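Small parts, finally in drawers

I have been promising myself a proper sort of the hobby table since November, and on Saturday I finally did it! Every little plastic piece I own used to live in two biscuit tins, which meant tipping the whole lot out every time I wanted one thing. I loved those tins. I do not miss them.

Hollis Calloway was clearing out his workshop over in Ridgeway and asked if I wanted a drawer organizer. Did I ever. It's a cheerful yellow one with clear drawers, so you can see what's inside before you pull – a small thing, but it makes me so happy.

I started by color (red first, always red first) and then gave the awkward shapes a drawer to themselves. My sister Cadi thinks I should go by size, and she may have a point with the really tiny ones, but I like opening a drawer and getting a big hit of one color. I had over 4,000 pieces by my last tally, and the reds alone took me until lunch.

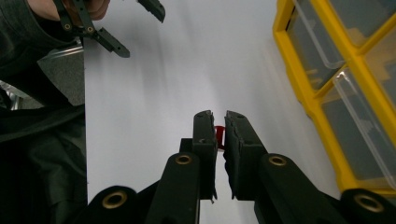

A little red piece and the yellow drawers.

Next up are the blues, and then labels. I have a roll of white tape and a decent pen, and I'm trying to decide between words and little drawings. If you've done drawings, please send me a photo – I'd love to see how they came out.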